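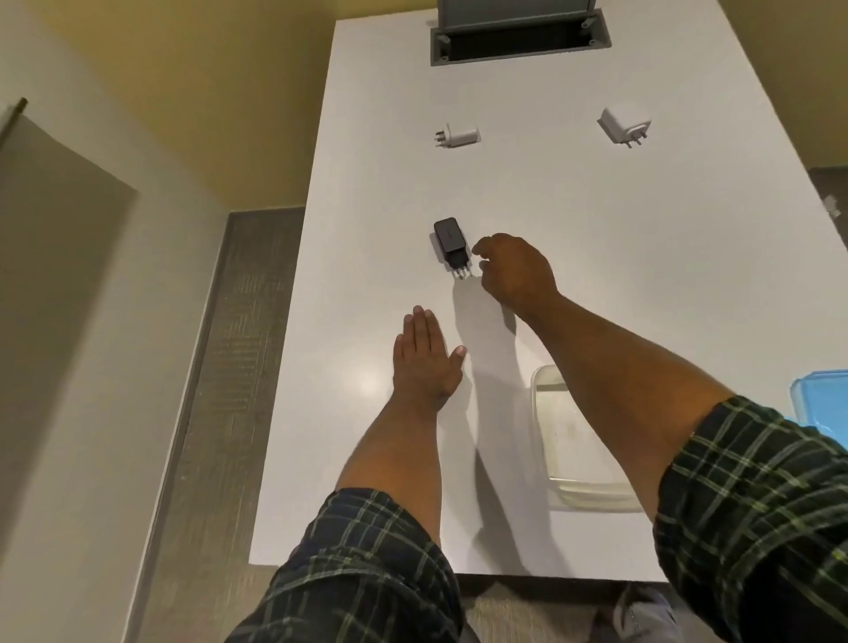
Pirley widens collection of hand-work recordings for Sultana model

Pirley, the automation contractor based in Gremcombe, has begun a second round of recordings for Sultana, its learning system for sorting and packing small electrical goods. The company said on its site in March 2022 that the new round deals with wall chargers and plug adapters, a group of items that gave the first version of the model more trouble than any other.

The recordings are made from head height while a person works at a table with both hands. Each one covers a single short task: turning a charger so the pins face a given way, bringing several together, or placing one in a container. The operator is given the start and end condition and chooses the motion. Pirley said it stopped scripting the motion after the first round, when operators following written steps produced hand paths that were too much alike to be useful.

The first round yielded 2,833 accepted recordings over 36 object types. The second is planned at 800, all of them from the charger and adapter group. Each task is recorded at least 3 times by the same operator with the items laid out differently, and then passed to another operator.

Pin direction is the main variable. A charger lying on its side, one resting on its pins at a tilt and one with its body flat to the table call for different grasps, and the model tended to treat all of them as the same block. In the earlier data most chargers had been set down in one position. Black and white housings are now mixed within a single layout, as pale housings on a pale table gave weak outlines and the model placed its grasp point too far from the body.

Shadows are being left in. An earlier plan called for even lighting from several sides, but a model trained on that material did poorly under ordinary ceiling lights. Glare on the tabletop is accepted as long as it does not cover the item being handled.

A recording is rejected if the hands leave view during the task, if an item falls to the floor, or if the operator pauses for long enough that the task can no longer be read as one action. Brief corrections, such as a nudge before the grasp, are kept and labeled as part of the attempt. Labels mark first contact, lift, release and the hand used. Labeling is done by Sirden, which also handled the first round.

Pirley expects to finish recording in April. It has not said whether the set will be released outside the company. A test of the retrained model on a packing cell in Gremcombe will follow, using charger types held back from the recordings.

Comments (4)

gantryleft
Do they label the hand that isn't doing the grasping? In our sets the idle hand ended up as noise.

mk_tolerance
Would like to see the reject rate. Accepted count alone says very little.

plainbearing
Agree with mk. Also whether the rejects were mostly operator pauses or dropped items.

ohmsley
Good call on leaving the shadows in. We spent about a year learning that one.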